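Oltitz Vacuum Sealer and Storage Set
Section 4: Storing food in the lidded containers

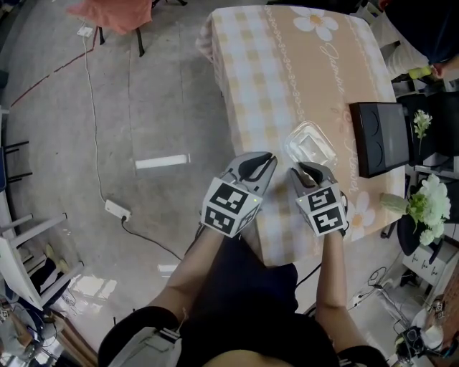
Fig. 4-1. Clear container with lid, on a table.

Read Section 2 (Safety) before you use the containers with the pump.

4.1 Before first use

1. Wash the container, lid and gasket in warm water with a little dish soap.
2. Rinse and let all parts air dry. The gasket groove holds water, so tip the lid on its side.
3. Press the gasket into the groove with your thumb, working from one corner to the next. It should lie flat all the way along.

NOTE: New gaskets have a slight smell. It fades after a few washes.

4.2 Filling

1. Place the container on a level surface.
2. Add the food, leaving 18 mm of space below the rim. Soups and sauces rise when the air is drawn out.
3. Wipe the rim with a dry cloth. Flour, salt and coffee grounds are the usual cause of a slow leak.
4. Set the lid on top and press down at the corners.

CAUTION: Let cooked food cool before you close the lid. Do not run the pump on a container that is still steaming.

4.3 Drawing the air out

1. Turn the valve on the lid to OPEN.
2. Fit the pump nozzle over the valve and hold it straight.
3. Press and release the START button. The pump stops by itself.
4. Turn the valve to CLOSED, then lift the nozzle away.
5. Try the lid with one finger. If it moves, go to 4.5.

The pump shuts off after 2 minutes even if no seal has formed. Wait for the motor to cool before trying again.

4.4 Opening

Turn the valve to OPEN and wait until the hissing stops. Lift the lid from the tab. Never pry it up with a knife, as this cuts the gasket.

4.5 If the lid does not hold

- Check that the valve is turned fully to CLOSED.
- Take out the gasket, rinse it and refit it.
- Look for chips along the rim. A chipped container can still be used for dry goods without the pump.
- Replacement gaskets are sold in packs under the Mindano name. Use the size marked on the underside of the lid.

4.6 Care

Top rack of the dishwasher only. Remove the gasket first and wash it by hand. Do not heat the lid above 100 °C. The 700 ml container may be used in the freezer, but not with the valve closed.

Revised 3rd March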